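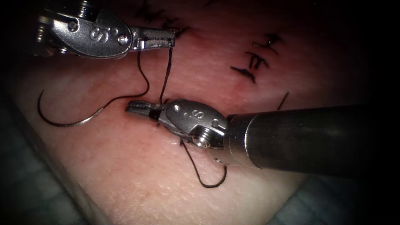 Two needle drivers with the thread between them, needle resting on the pad, earlier stitches at upper right.

Grilance 2.1 review: thread and needle tracking for bench suturing
Reviewed by Rūta Dzene, November 2025

Grilance is a perception package from Zakden. It takes video from one fixed camera and publishes a needle pose, a thread centerline and jaw keypoints for each instrument. I ran it for a month on synthetic skin pads, feeding our own planner.

Setup
Installation took one afternoon. Hand-eye calibration is a single script and wants 59 board poses; it rejects bad ones without saying which. Raimonds Toom wrote a wrapper that logs the rejected indices, and we would not go back to working without it.

Needle pose
Good. With the needle flat on the pad and both ends exposed, the arc fit is stable from one image to the next. It degrades when the jaws cover the swaged end, and the reported covariance grows accordingly, so a planner can wait or ask for a regrasp. Polished wrist housings produce highlights that version 2.0 sometimes took for needle. I did not see that fault in 2.1.

Thread
Mixed. A strand held taut between two drivers is traced correctly nearly every time. Loose loops are harder. Where a loop passes under a wrist housing, the tracer ends the segment and starts a second one with a new ID, and joining them is left to the user. Finished knots with short tails are also picked up as live thread unless you mask them. The mask tool works but has no undo.

Test
I hand-labeled 514 images. Topology (segment order and crossings) was correct in 384 of them. Most of the failures involved old stitches close to the working area.

Speed and tooling
Fast enough for planning, too slow for servoing at our control rate. The replay viewer holds 1000 images and drops the oldest silently. Config files are plain text and diff cleanly.

Verdict
Worth using for needle pose alone. For thread, budget time for your own segment joining. Castillo's tracker handles occlusion better but has no covariance output.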